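Reading time: 3 minutes

Section 4: Placing and pairing your Wiltia room sensor

By now you should have the Wiltia base station plugged in and showing a steady green light. If it is still blinking, please go back to Section 3 and let it finish, however tempting it is to press on. The sensor is the small part of the kit that measures warmth and damp in the room, and a little care over where it lives will save you a good deal of fiddling later.

1. Pull the paper tab from the battery cover on the back of the sensor. The light blinks twice.

2. Hold the sensor within 40 cm of the base station and press the pairing button until you hear a chirp. Let go straight away - a longer press clears the memory and you will have to begin again.

3. Carry the sensor to the room you want to measure. It should reach the base station from up to 57 metres away in the open, though thick walls will shorten that quite a bit.

4. Choose a spot at about chest height if you can, out of direct sun and well clear of radiators, kettles and outside doors. An open shelf does very nicely, as the air can move past it. 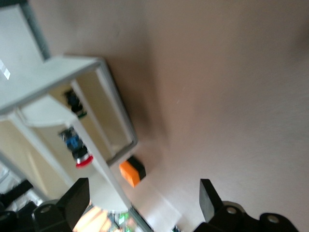
Fig. 4. White shelving unit with open compartments.

5. Stand the sensor near the front of the shelf with the grille facing into the room. Please don't push it right to the back or tuck it behind books, as the air there is often a little cooler than the rest of the room.

6. Leave it alone for an hour, then look at the reading on the base station. Make yourself a cup of tea in the meantime, but not next to the sensor!

Note: If the base station shows code 511, the two parts have lost touch with each other. Move the sensor one shelf higher or a little nearer and wait for the next reading. The older Delemden base station shows a row of dashes instead, but the cure is the same.

Caution: Never stand the sensor on top of a heater or a television, and keep it away from splashes. Wipe it with a dry cloth only. Sprays and polish can block the grille, and a blocked grille can't be cleaned at home.

When the reading has settled, turn to Section 5 to set your warning levels.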